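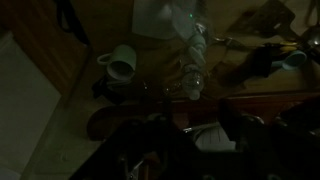 Table top, front edge and left corner

Identifying an old finish before recoating

Asked by Ener, 24/08/2018
Category: Wood finishing
Viewed 426 times

I have a wooden table bought used from a house clearance in Grustville. The seller said it was made by Katsaros, but there is no label and I can't find a catalog. I want to put a fresh topcoat on it without stripping to bare wood. The can I have is Pumamari satin, water-based. The instructions say "apply over sound, compatible finishes" and don't define compatible.

What I know so far:
Mineral spirits on a rag: no effect.
Fingernail test on the underside: no mark.
One coat of paste wax went on in May. Nothing since.

I don't own a sprayer. Brush or foam pad only. How do I find out what the existing finish is, and does it matter if I sand first?

2 answers

Answer by Filippos Raptis
Accepted

Mineral spirits tells you nothing here except that some wax came off. Use solvents in order of strength, on a hidden spot such as the inside of an apron. Clean the wax off first or the results will be wrong.

Step 1. Denatured alcohol. Put a few drops on and wait a minute. If it goes soft or sticky, the finish is shellac.
Step 2. Lacquer thinner, new spot. If alcohol did little and this dissolves the film, it is nitrocellulose lacquer. If it wrinkles or swells, suspect varnish or a conversion coating. Some water-based finishes also soften, so treat this one as a hint.
Step 3. If neither does anything, it is probably oil-based polyurethane or a catalyzed factory finish.

Wear gloves and open a window.

Sanding matters in every case, but it does not replace wax removal. Sandpaper pushes wax into the scratches and the new coat will fisheye. Wipe with mineral spirits, change the rag, wipe again. I do 4 passes on a waxed top. Let it dry, then scuff with 320 grit until the shine is dull and even. Vacuum, then wipe with a barely damp cloth.

If there is any doubt left, brush on one thin coat of dewaxed shellac and let it dry overnight. It sticks to nearly everything and nearly everything sticks to it. Scuff lightly and apply your water-based coat over that. Regular shellac contains wax, so check the can.

8 people found this helpful

Comment from Ener: Alcohol made it tacky in under a minute. So shellac. Is the barrier coat still needed?

Reply from Filippos Raptis: Yes. You don't know if the original shellac was dewaxed.

Answer by guest

just sand it all off and use oil. I did mine in eight hours including the legs. no testing needed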